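Please Let the Shop Close at Six

I moved to this town 15 years ago, from a country where almost nothing was open after dinner. My new neighbors pitied me for that. I also thought at first that I had arrived in paradise, because I could buy batteries and yogurt at eleven at night. Today I want to argue for the opposite, and I know that many readers of this page will not agree.

In March the Tennant Street market began to stay open all night. Presteo, the company which runs it, put a letter in our mailboxes. The letter said that customers had asked for this. I am a customer since the first year and I was not asked, but maybe I was at work.
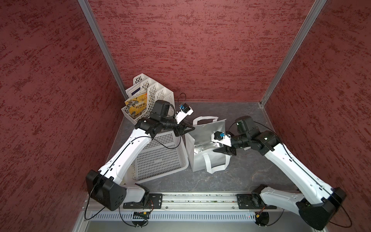 What we pay for the late hours

The price is not written on the receipt. My small bakery on the corner, Atow, tried to follow with longer hours and after two months gave up. Now it opens later in the morning also, for the owners are tired. I used to buy my bread there at seven – now I buy it at the big market, and it is not so good.

Then there is the evening itself. When a shop closes at six, a person must think a little in the afternoon. Do we have milk? Do we have onions? If the answer is no, you go to the neighbor's door with a cup in your hand. I learned half of my English in this way, in other people's kitchens. Since the market is always open I did not borrow one egg, and no one borrowed from me.
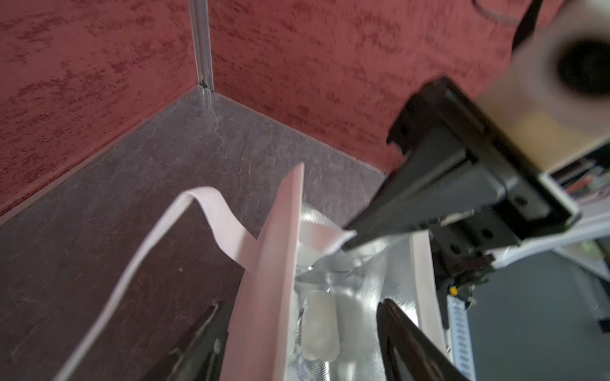

I do not want to paint the old system too pretty. My mother worked in a factory and she often ran to the shop with her coat open, and sometimes she came to a locked door. For a nurse or a driver who finishes at midnight, a late shop is a real help. I have worked nights myself and I remember how it feels to eat crackers for supper.

But a town can choose something in the middle. In Nurkmont, where my sister-in-law lives, the shops take turns. Each week one of them stays open until ten, and the list hangs at the bus station. There are roughly 700 households and they seem to manage. The clerks know their late week long before, so they can plan a birthday or a visit to the dentist.

Our town is bigger, so maybe we need two shops in turn, or three. I would accept three. I would also accept that the pharmacy is never part of this discussion, as sick people cannot wait for a list.

The town council talks about opening hours at its next meeting, on 12th December. I will bring my letter and read it slowly, with my accent. If you work behind a counter at night, please come too and tell us how it is for you.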